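Home » Workshop » Cell guides » Setting up the drive caddy station

Getting a two-arm cell to handle hard drive caddies

By Ilari Rantala

I love this job. Caddies are light, they have a handle to grab, and once the cell is dialled in you could watch it all afternoon. We call our cell Ellen, and these are the steps I follow whenever I set her up for a new batch of towers.

Step 1: Fix the tower
Take the side panel off and lay the case on its side, opening upwards. Push it against the stops on the slotted table, then try to shift it by hand. If it moves, so will every point you teach.

Step 2: Seat the fixture tray
Ours is 3D-printed and goes to the left of the tower. Bolt it down finger-tight, check the tall post is square, then nip up the bolts. Load program 1208 and touch off on the post (slowly, please!).

Step 3: Set the fingers
Start with a gentle grip and go up 3 steps at most. Too much squeeze and the plastic bows, which makes the caddy stick in the bay.

Step 4: Teach the approach
Bring the gripper in over the drive cage first and stop there. Look for loose cables before you go any lower. Then teach the grip on the caddy, keeping the power supply well clear of the fingers.
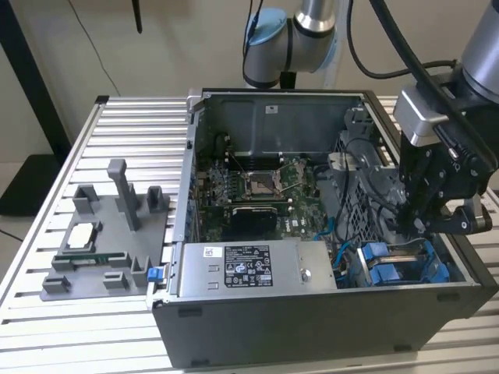
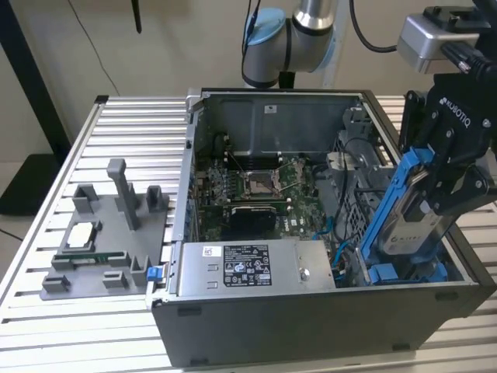
Blue caddies and silver power supply, both within a hand's reach of the drive cage.

Step 5: Run it slowly
Do 11 cycles at low speed with your hand near the stop button. Error 2086 on the pendant means the wrist cable is pulling, so give it more slack and go again. Then turn the speed up and enjoy it!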